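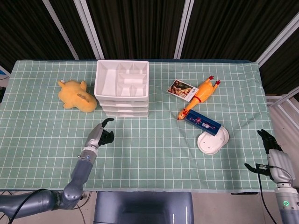

Small parts libraries in repair shops should be organised by failure, and most of them are organised by shape. Screws go with screws, springs with springs, fuses with fuses. The system is easy to set up and easy to teach, and it costs time on every job that follows.

Consider a sewing machine with a worn bobbin tension spring. Replacing it takes the spring, its set screw and usually a felt washer. Under a shape-based system these come from separate drawers, each holding near-identical items in mixed sizes. The person doing the repair makes one decision (the spring has gone) and then runs several searches to act on it. The set screw search is the slow one. M2 and M2.5 look the same under a fluorescent tube.

The Felcombe tool library, where I do bench work, holds 2,000 small parts. Until March the lot was sorted by shape. We then re-sorted the sewing and small appliance stock by fault, with a label on each drawer naming the symptom: "thread loops underneath", "kettle won't latch", "lid seal leaks". A part that serves several faults is stocked in several drawers. The median time to pull parts for a job went from 17 minutes to 3.

The usual objection is duplication. Storing the same washer in more than one place offends people with an inventory background, and at the scale of a MacLeod warehouse they would be right. A washer costs less than a cent. Bench time does not, even when it is donated, because it limits how many items go home fixed on a given night.

A second objection is that fault labels presume a diagnosis. They do. I count this in their favour. Opening a drawer marked by symptom obliges the repairer to have named the symptom first, and a fair share of wasted parts come from people who skipped that step.

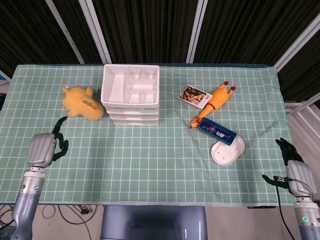
Does the method suit a home workshop? It suits one where the same few things break repeatedly, and offers little where every job is different.

The stronger case against it is drift. Shape categories are stable, since a spring remains a spring. Fault categories go out of date as models leave circulation. Worow kettles made up much of our intake two winters ago and hardly appear now, yet their latch parts still hold a prime drawer. Our rule is that any drawer unopened for 90 days goes back to general stock, which stays sorted by shape on the rear shelf. Fakgate, a larger library with paid staff, reviews its drawers once a year, and I think that interval is too long for appliances.

General stock should stay as it is. Unusual jobs need a place where an M3 nyloc can be found by someone who wants an M3 nyloc. The fault drawers should cover common work only, and be relabelled in pencil.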